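Home | Kitchen | Workshop | Laundry | Garden | Ask Us

Looking After Your Screwdrivers (and Finding Them Again)

My kitchen drawer used to hold eleven screwdrivers and not one that fit the loose hinge on the pantry door. If yours is the same, set aside a Saturday morning, make a pot of coffee and tip the whole lot out on an old towel. I promise it's more pleasant than it sounds, and you'll very likely find the tape measure you gave up on last summer!

Start by looking at the tips. A crosshead with rounded corners will slip and chew up every screw it meets, and there isn't much you can do to bring it back. I keep one worn-out driver for opening paint cans and let the others go. A flat blade is another matter – if the end is only a little rounded, you can square it up with a few slow strokes of a fine file, keeping the edge straight across. Don't grind it to a knife edge. It should fit the slot snugly, nearly the full width of the screw.

Handles get grubby, especially the rubbery kind with grooves. Warm water, a drop of dish soap and an old toothbrush will do it. Keep the water off the shaft as best you can, dry everything well, and leave the tools out overnight before you put them away.
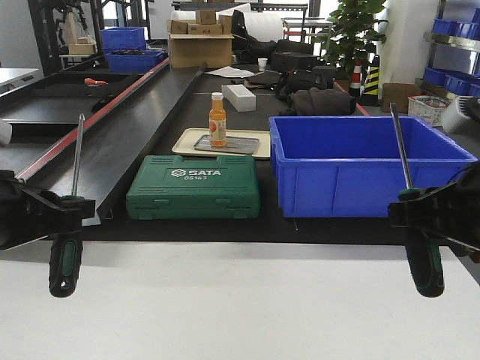

How do I get light rust off the shaft?

Rub it along its length with fine steel wool and a few drops of household oil, wipe it clean with a rag, and finish with one more very thin coat of oil. For stubborn spots, let the shaft sit in plain white vinegar for an hour first, then rinse and dry it right away. If you'd like it really smooth afterward, a strip of 2000 grit paper gives a lovely finish, though I'll admit that's mostly vanity.

As for storage, I've tried rolls, racks, coffee cans and a magnetic strip that my whole family managed to bump into. What has lasted in our house is a plain block of scrap pine with 4 holes drilled in it, sitting on the shelf by the back door. Those are the ones we reach for. Everything else lives in the garage, and I find I hardly ever go out there for them.

If your garage is damp, tuck a little cloth bag of dry rice into the toolbox and change it every July or so. A stick of chalk does the same job and takes up less room. And do wipe your tools before they go back in – sweaty hands leave marks on steel faster than you'd think.

Contact Paewai Home Pages | Copyright Paewai | Back to top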